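4.2 Wrist camera placement and finger choice

We compared two parallel grippers on the same arm, the Zondon and the Brekmont, in a kitchen work area with marble-patterned surfaces and polished steel fittings. The arm, the controller and the speed limits were held fixed. Both grippers were fitted with the same model of small camera, mounted at the wrist and pointed along the fingers. The control policy received the wrist view and the joint positions and nothing else.

Each gripper was run for 900 trials, split evenly between reaching to a surface, following a straight metal edge, and closing on a thin rim. A trial ended when the target was reached, when the force limit tripped, or when 14 seconds had passed. We logged the commanded and measured finger positions at every control step. Images were stored at the rate used by the policy, so that any failed trial could be replayed with the exact input the policy had seen. 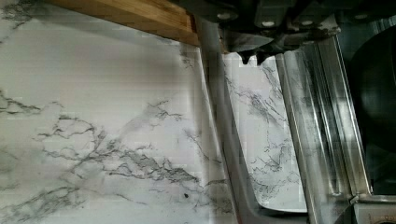 Reflective metal was the hardest material for both grippers. A polished rail picks up streaks from whatever is near it, and the veins of the marble pattern can show up again in the steel. The edge detector we took from the Clondska software package often locked onto one of these streaks in place of the true edge. We did not retrain it for this study. When the detector gave two candidates, the controller took the one closer to its last estimate, and this rule was the same for both grippers.

The position of the fingers in the camera view also mattered. With notched tips, the dark outline stood out well against a pale wall, and the policy could use it as a reference for depth. Against dark cookware the outline was much harder to separate from the background. Moving the camera mount back by 5 mm kept more of the fingertips in view but left less room for the target, and the rim trials got worse. We returned to the original mount for all results reported here.

The Zondon completed more of the edge-following trials, and the Brekmont completed more of the rim trials. Surface reaching showed no clear difference. We reviewed 51 failed edge-following trials by hand, drawn at random from both grippers. In most of them the first wrong estimate came before any contact was made, which points to the camera input and the detector as the source of the error. Finger slip was the main cause only in the rim trials, where the smooth tips of the Zondon lost hold when the arm began to lift.

We repeated the edge-following task with the Matlala controller in place of our own. The ordering of the two grippers stayed the same. The Matlala controller slowed down earlier near a surface, so fewer trials ended on the force limit and more ended on time.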